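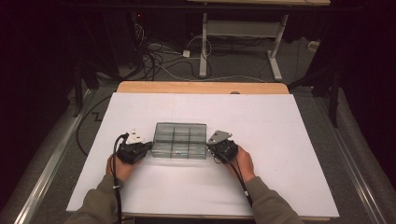

# "Write the rule so a tired person can follow it"

Aaliyah Grewal has a binder on her desk with a coffee ring on the cover and 80 rules inside. It used to have 298. She is very happy about the difference, and she'll tell you which ones went and why if you give her half a chance. I gave her most of an afternoon.

Grewal looks after recording practice at Merkix, where people with a gripper in each hand work through small tabletop jobs so that robots can later learn from the recordings. Her subject is the rulebook: what counts as a good take, what gets thrown out, when a person has to stop and rest. I expected a dry conversation and got the opposite.

"People think the standard is the boring part," she says, already flipping pages. "I love the standard! It's where you find out what you really meant. Everybody says they want clean data. Fine, so what's clean? Does a dropped part ruin a take, or is picking it up again the best thing in it?"

Merkix's answer, after a long argument in April, was to keep the drops. A take with a fumble and a recovery now stays in the set with a tag on it, as long as the person recovers with the grippers and doesn't put one down to use their fingers. Jabari Nzioka, who checks the takes, fought for that one. Before the change he was rejecting work he thought was some of the most useful they had.

"I'd see somebody miss the edge of a lid, back off, come in at a better angle and get it," Nzioka says. "And the form had one box for me to tick, and the box said fail. I hated that box."

We talked for a while about clear plastic, which has a page to itself in the binder. Compartment boxes are a favorite task and also a headache, with reflections that move about as you lean over them and dividers that can look like part of the lid. The page asks for a plain, matte surface underneath and one box out at a time. It also asks the person to bring both grippers in beside the box and pause before touching it. Grewal calls this "the hello." The pause is a full breath, and she won't put it in seconds.

"We tried seconds. Everyone started counting in their heads and you could see it in their hands, they went stiff as boards. A breath is sloppy, I know. It works much better for us."

Cables get two pages. Each hand's cable has to have slack at the wrist, and a person should be able to turn the gripper through its whole range without feeling a tug. If there's a tug, the session stops, even in the middle of a take. The floor rule is shorter and was written by Bence Pintér after he tripped: no loose cable where feet go. He told me he wanted to add a drawing of himself falling and was overruled.

What about the people doing the work? I asked whether a rulebook this careful about boxes was just as careful about shoulders. Grewal turned straight to the front. The first page is all rest: a break after every 100 takes at most, sooner if you feel like one, and no reason has to be written down. She moved it there from near the back, where it had been sitting behind a section on file names.

"That was embarrassing," she says. "File names came before elbows. We fixed it the same day I noticed."

The current version is dated Sep 13, 2021, and it was tested on a batch of 1535 takes before anyone signed it. Nzioka and a second checker went through the batch separately, then sat down together over the ones they disagreed on. Where they had read the same rule two ways, the rule was rewritten. Where they had simply got tired, that went in too: checkers now have their own breaks, a thing the old binder never mentioned.

Grewal would love to see other groups borrow the pages and scribble on them. She's especially curious how people handle left-handers, a question she thinks her own team has only half answered. The current rule lets each person choose which hand leads, but it has to be the same hand for the whole session, and two of her regulars find that annoying.

"They're probably right," she says, writing something in the margin. "Ask me again when we've tried it their way."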